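Plorkley votes to keep its pumpkin supper in spring

14th March

Plorkley will hold its Pumpkin Supper in April again this year, after villagers voted by 826 to 300 against moving it to the autumn, when there are pumpkins.

The supper has been a spring event for 11 years. It was first planned for October, was put off when the hall roof let in a good deal of that month's weather, and took place the following April with whatever could be found in tins. People enjoyed it, or said they did, and the date stuck.

Supporters of an autumn supper argued in a leaflet that fresh pumpkins are cheap in October and that carving a tin is dangerous. Opponents replied with a longer leaflet. It pointed out that October already has the harvest lunch, the apple day and the bonfire meeting, which is held to decide whether there will be a bonfire, and that April has only the litter pick.

Turnout was higher than at the last parish election, a fact the parish council has noted without comment.

The menu is unchanged: pumpkin soup, pumpkin pie and a cheese roll for those who have had enough pumpkin. The soup will again be made in two batches, one with ginger and one for people who wrote in about the ginger. Druvano, the bakery on the green, is supplying the bread and has asked that it should not be compared with last year's bread, which it also supplied.

Tables will be laid from noon. Anyone lending plates is asked to put a name on the underside, as several households are still eating off each other's crockery from the last supper and relations in Mill Lane have suffered. 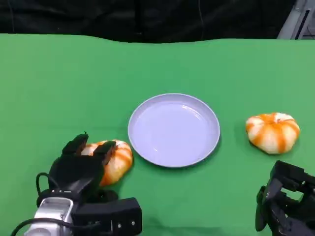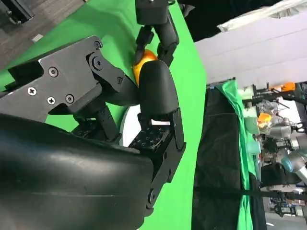
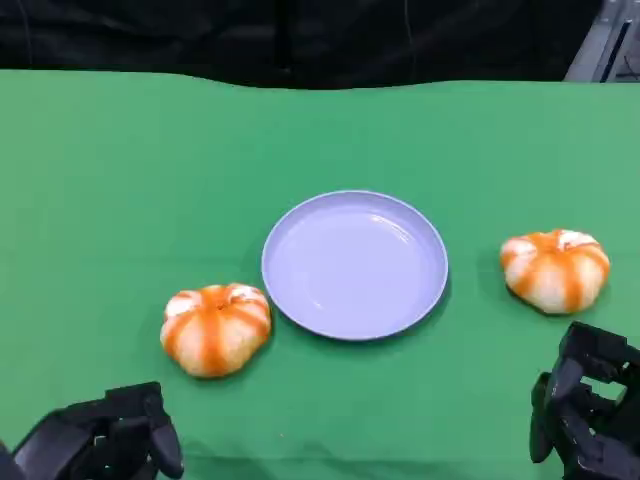
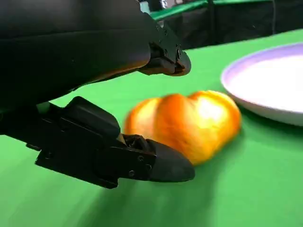 Pumpkin orange against a green tabletop.

Tickets and parking

Tickets cost £2 and go on sale at the post office next week. Soup is included. Seconds are at the discretion of whoever is holding the ladle.

The car park behind the hall will be closed for resurfacing, as it was last April and the April before. Drivers should use the field by the bridge, and should bring boots.

The twinning club's raffle will be drawn after the pie. First prize is a weekend for two at a guest house outside Plorkley, which the club says is very quiet. Second prize is a tin of pumpkin.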